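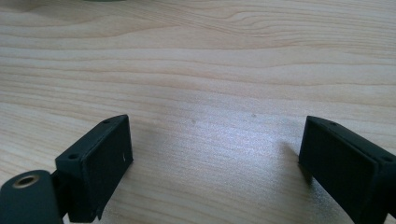
Figure 7.1 A hand-held gripper with its fingers spread wide over the bench top. Note the screw holes along the top edge of each pad block and the brass-colored ring at lower left.

Chapter 7
Fingers, Pads and Pivots: Looking After a Two-Finger Gripper

Ask a group of new technicians to point to the most important part of a gripper and most of them will point to the motor, or the handle, or the box of electronics with the blinking light. Very few will point to the pads. Yet the pads are the only part of the tool that ever touches the work! Everything else is there to carry those two small faces to the right place and press them together squarely.

This chapter is about keeping them square. It is one of our favorite subjects in the whole book, and one of the easiest to practice at home or in the shop, with a screwdriver, a soft brush and a good lamp. You will need your notes from Chapter 6 on fasteners and thread locker, and it would help to have a gripper in front of you as you read.

What You Will Learn

By the end of this chapter you should be able to:
inspect a pair of gripper pads and describe their condition in a log
remove and refit a pad block without losing its alignment
check a pivot for side play and decide if it can stay in service
set the open position and record it so the next person can repeat it

Words to Know

pad block, raised rim, pivot, bushing, side play, open position, witness line

Opening Case: The Gripper That Pulled to the Left

Llinos Dafis was in her second month at the Kusasberg training shop when she was handed a gripper, known on the shelf as number 23, with a paper tag tied to it. The tag said "pulls left." No more than that. When she closed the fingers on a test block, the block turned a little on the bench, every time, and always the same way.

She did what most of us would do first and went looking for something dramatic. She checked the trigger linkage. She checked the return spring. She spent most of a morning on it, and her notes from that morning are very good notes about parts that were in perfect order.

After lunch her supervisor, Niall Urquhart, asked her to open the fingers all the way, set the tool over a bare stretch of bench and look down between them. "Forget about gripping," he told her. "Look at it open." With the fingers apart she could compare the two pad blocks side by side, and there it was: one block sat at a slightly different angle from the other. One of its screws had backed out by less than a full turn. The other screw was holding the whole block, and the block was swinging on it like a gate.

The repair took four minutes. Finding it had taken most of the day, and Llinos wrote both times in the log, which we think was a fine thing to do.

7.1 Start with the Fingers Open

Go back to Figure 7.1 for a moment. With the fingers apart, both pad faces can be seen, along with the rims that border them and the screw holes above. Close the fingers and the faces disappear against each other. So open is where every inspection in this chapter begins.

Work on a pale, clear surface if you can. Black parts stand out well against light wood, and a small screw dropped on it is easy to find. Watch out for glare, though. A shiny patch under the lamp can hide a hairline mark on a pad edge, so move the lamp, or move the tool, and look a second time from the other side.

Now brush the pads. Use a dry, soft brush and work from the middle of the face out toward the rim. Pale specks on a black pad may be dust or may be damage, and you can't tell which until you have brushed. If a speck stays put, run a fingernail across it. A mark you can feel goes in the log, with its position.

Next, put a driver on each pad screw and test it gently in the tightening direction. You are feeling for movement. If a screw turns, stop and draw a witness line across the head and the block with a paint pen before you do anything else.

Try It Yourself

Catinca Jitaru, who teaches the evening group at Kusasberg, likes to hand out grippers with one fault set on purpose. Pair up and do the same. One partner loosens a single pad screw by a quarter turn while the other looks away. The second partner then has to find it, first by eye with the fingers open, and then by touch. Trade places and write down which method got there sooner. Her last group ran this 21 times over two evenings, and the arguments about lamp position were wonderful.

Once you can find a loose pad reliably, you are ready for the part that makes it swing. Section 7.2 moves down the finger to the pivot, where we will measure side play and learn when a bushing has to be replaced.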